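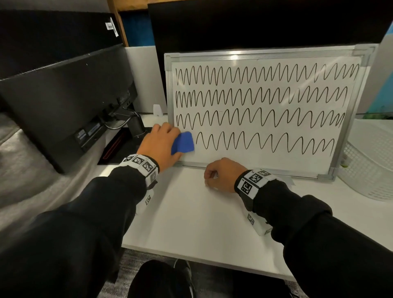

Slide 1 – Wiping a small board properly

Good morning. I'm Ea Ketilsson and I look after the desk supplies at Waldale. Troels Holst asked me for a short talk on small whiteboards, the kind that stand on a desk. You all have one now, or will by December. I have 71 of them on my list, so I hear most of the complaints.

Most of the complaints are about ghosting. The writing goes and a grey shadow stays behind. A lot of that comes down to how the board is wiped and how long the ink was left on it.

(Pause. Ask who has a board with old writing on it. Wait for hands.)

Slide 2 – The practice pattern

For the practice we fill the board with zigzags in black marker, in rows, from one side towards the other. Words would do, but people stop to read them. A zigzag gives you plenty of ink in a small space and you can see straight away where the eraser has missed.

Leave a little room between rows if you can. Start wiping at the lowest row and work along it. If you start at the top with a dirty eraser, any dust that comes off falls on to the part you haven't done.

Keep the felt or foam flat. People tip it up on one edge to get at a stubborn bit, and then they are rubbing with a thin strip and wondering why it takes so long.

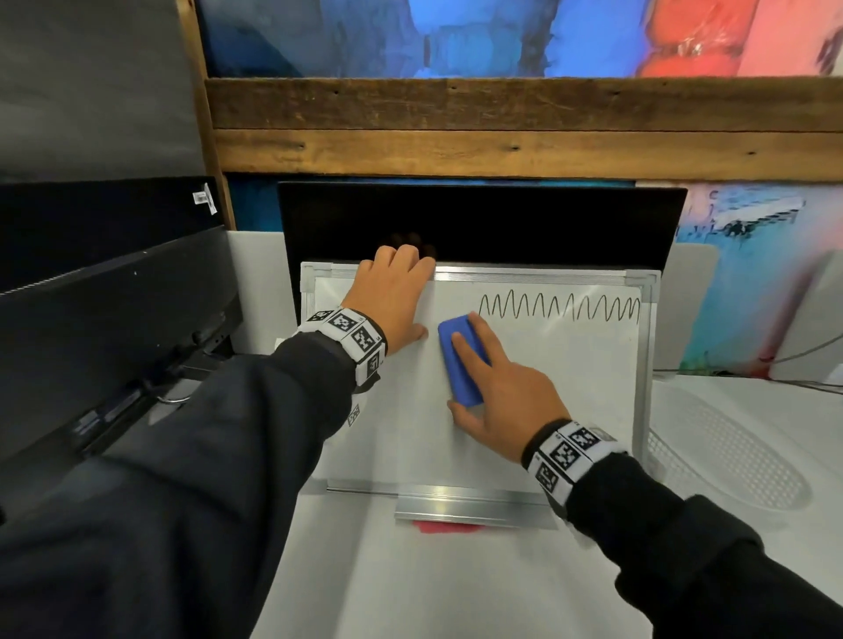
A light board also moves when you push it, and that matters more on a desk than on a wall. Use your free hand. You can hold the top edge, or spread your fingers on a part that is already clean. Don't lean on the ink – it goes on your hand and then on your cuffs. Dark sleeves hide it, but it still comes off on the next thing you touch.

Check what is behind the board as well. On most of our desks that is a monitor or a partition. A board pushed back hard against a screen will mark it sooner or later. Valdemar Ladefoged has asked me to repeat this, so please take it as repeated.

(If short of time, skip to slide 4.)

Slide 3 – Holding the ledge

The other good place for the free hand is the ledge along the bottom. Curl your fingers round it and press the eraser with the other hand. I prefer this for the lower rows, where the push would otherwise slide the whole board back. Move the marker off the desk first if it's likely to roll.

Go over faint bits a second time with a clean part of the eraser. If they still show after three passes, stop and use a damp cloth, then a dry one.

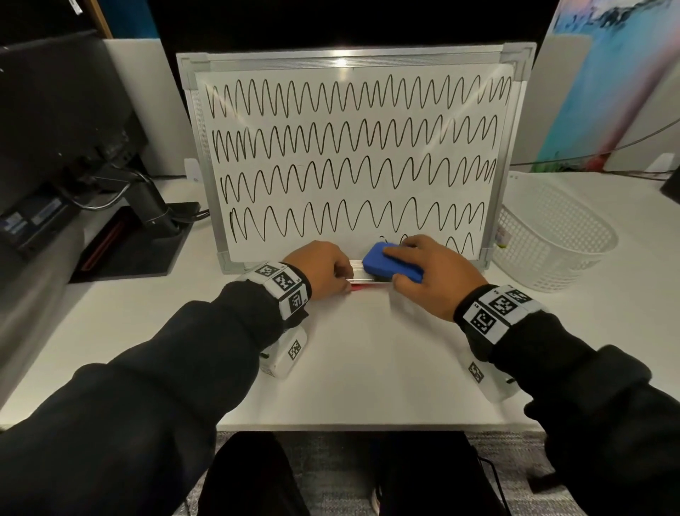
Guvbridge Desk Notes, Vol. 3, No. 6

The handout is the issue named above, and there are copies by the door. Dezső Balogh wrote the page on erasers. His advice is to knock them out over a bin and replace them when the face goes hard. He also covers felt against foam. I use either.

Slide 4 – Questions

Likely ones:

Spray cleaner? Fine now and then, on the cloth and never straight on the board, as it runs down into the frame.

Permanent marker? Write over it with a dry-wipe pen and wipe both off together. It may take a few goes.

Glare from the ceiling lights? Change the lean of the board slightly, or turn it.

New boards and erasers? Ask me or Villads Gunnlaugsson. Orders go in on the usual form.

(Hand back to Troels. Collect the markers.)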